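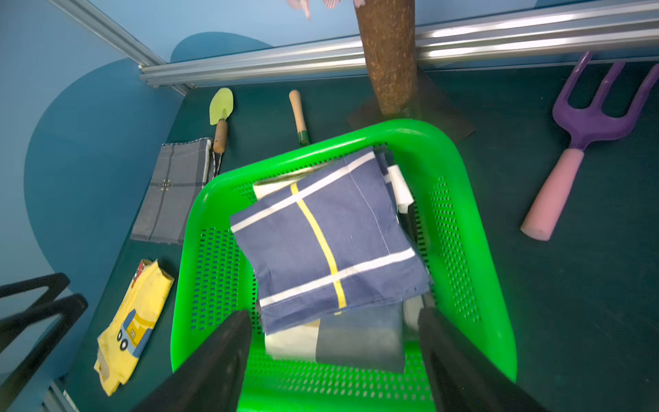
Itton Rugby Football Club

Itton RFC is an amateur rugby union club in the village of Itton, and I should say straight away that I played there for six seasons (blindside flanker, mostly slow), so take my warmer remarks with a pinch of salt. The club runs two men's sides, a women's side and a minis section, and plays its home matches at Haruna Park.

History

The club began as a works team for Tremix, the concrete firm that used to employ half the village. The early fixtures were against other works sides and the kick-off times moved about to suit the shifts, which must have made life interesting for the visitors. When the firm moved out, the players kept going under the village name and simply carried on using the same pitch.

League rugby suited them less well at first. Itton were relegated twice in three years, the second time after a 16–15 defeat at Irnov in a match I've heard described so often that I feel I was there. I wasn't. The winning kick was either well over or a yard wide, depending on who is buying.

Ground

Haruna Park has one full-size pitch, a training area behind the far posts and a covered stand with 90 seats. It slopes towards the river end, and any captain who wins the toss plays uphill first – that was drummed into me in my first week. The record crowd is 2275, for a cup tie against Irnov, and most of them stood on the bank opposite the stand. The changing rooms were rebuilt a while ago, though the away showers are still nothing to write home about.

Colours and nickname

The first team plays in maroon with grey sleeves. The nickname is the Mixers, from the concrete days, and you'll still hear it sung (badly, and usually after a pushover try).

Players

Sibel Işık holds the club appearance record with 318 games for the women's side, nearly all of them at hooker. I watched a good many of those and I don't think I ever saw her miss her jumper at a lineout inside the 22, even in a gale! She now coaches the forwards and still turns out when they're short in the front row.

Rivalry with Irnov

The two clubs meet every August in a pre-season friendly, which is a very loose use of the word. The winners keep a dented brass bell until the following year. Irnov have had the better of it lately – their backs are quicker and they seem to have found a proper goal kicker – but Itton won the last one I went to, with a driving maul from the final lineout, and the bell was rung in the clubhouse until closing time.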